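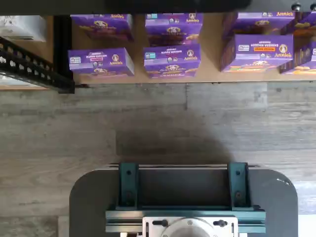 Keeping a dry store in order is one of those jobs that feels enormous until you have done it once, and after that it more or less looks after itself. I put ours off for years (we have a narrow cupboard under the stairs in Stolimton, and a set of shelves in the back passage) and then one wet January I finally emptied the lot, and I have never regretted it. The thing to get straight in your head before you begin is what shape your food comes in. Boxes of a similar shape, like the purple Annie's snack boxes, can stand together in columns on a plain wooden shelf without any help from tubs or baskets, whereas bags of lentils and half-used flour will slump about and need something to sit in.

What you will need

A damp cloth and a dry one
A roll of masking tape and a pen that doesn't smudge
A few jars or tubs with lids that fit
A notebook, or the back of an old calendar
An empty table and a free afternoon

Step 1. Take everything out

I do mean everything, even the tin at the back that you know perfectly well is golden syrup. Put it all on the table in families: tins with tins, baking things together, breakfast things together, snacks in a heap of their own. You will find duplicates. I had two jars of ground cloves and I use cloves at Christmas.

Wipe the shelves with the damp cloth while they are bare, go over them with the dry one, and leave the door open while you have a cup of tea.

Step 2. Check the dates

Use-by dates are to be taken seriously. Best-before dates are more of a suggestion, and plenty of dried pasta is perfectly good well past its date if the packet is sound and it smells as it should. Anything with small holes in the packet or a dusty web in the corner goes straight in the outside bin, and do have a good look at its neighbours too, as flour moths are not shy about visiting.

Write the date large on a bit of masking tape and stick it where you will see it. I write mine as month and year on the front of each packet, which saves a lot of squinting later on.

Step 3. Decide what lives where

Heavy things go low down. Our bottom shelf has the tins and a big 2000 g bag of rice, and the shelf at eye level has whatever gets eaten every day. If you have children, put their snacks where they can reach them, and the baking chocolate where they can't!

Check your brackets before you load anything heavy. Ours are from Soritz and have held up nicely, but one screw had worked loose, and I only noticed when I gave the shelf a little tug.

Step 4. Put it back, oldest at the front

Shops do this all day long and it works just as well at home. New packets go in behind, old ones come forward. With boxes, keep each kind in its own column – you can then see from the doorway which one is running low, and it makes the shopping list very quick to write. Try to leave a hand's width free on each shelf, or you'll be playing a sort of puzzle every time you bring the bags in.

Step 5. Keep a short list

Mine hangs on a string inside the cupboard door. When something is opened, it goes on the list if there isn't another behind it. Every few weeks I have a quick tidy, and it takes no longer than boiling the potatoes.

If you get stuck on jars, I bought the clip-top sort from Boneo and the lids are still tight. Wash them in hot water and let them dry overnight before you fill them.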